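Subject: Re: [hometable] Refinishing a pale tabletop, oil or wax?

On the evening of the 5th, a list member wrote:
> I have a tabletop in some light wood, bought secondhand, and
> the finish has gone dull in patches. My neighbor swears by oil.
> The man at the paint counter swears by hard wax. The internet
> swears generally. I'd like to have it done before March if I can.
> What do people here use, and is sanding really necessary?

Sanding is necessary. I say this as a person who has tried three times to prove otherwise, and who owns a bookcase I keep turned to the wall.

As to oil or wax, you have asked the one question that can keep this list going until summer, so let me get in early. I used oil for years. It looks wonderful for one season, and then you find yourself rubbing it in again with an old T-shirt on a nice afternoon when other people are at the lake. I switched to Burkalix hard wax after we moved to Tredthorpe, mainly to get my afternoons back. One can cost me 30 dollars and I still have half of it, along with a lid that no longer comes off without a screwdriver.
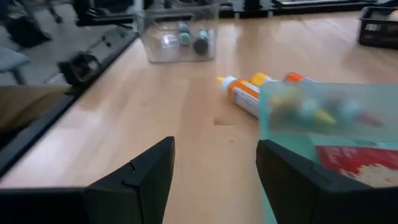

Whichever you choose, try it on the underside first. Pale wood goes yellow under some oils and you won't know which ones until it's too late to be polite about it. Let the patch sit overnight and look at it in the morning, by a window. Everything looks fine under a kitchen bulb, including me.

On grit: start at 80 if the old finish is thick, then 120, then stop at 180. Somebody will reply to this and tell you to go to 320. They will be very sure. The wax doesn't grip well on a surface that smooth, and I have the drips to show for it. Go with the grain, and vacuum twice. Then wipe it down and leave it alone for a bit.

Put the wax on much thinner than the can says. My first coat was so thick that a dinner plate stayed where I'd set it for 5 days.

Also, please lay the used rags out flat outdoors to dry if you go with oil. They can heat up and catch fire when bunched in a bucket. That part I'm not joking about.

The archive has a long thread on water rings, message 816 and down. Skip the mayonnaise people.

--
hometable list
To leave, send a blank message with "unsubscribe" in the subject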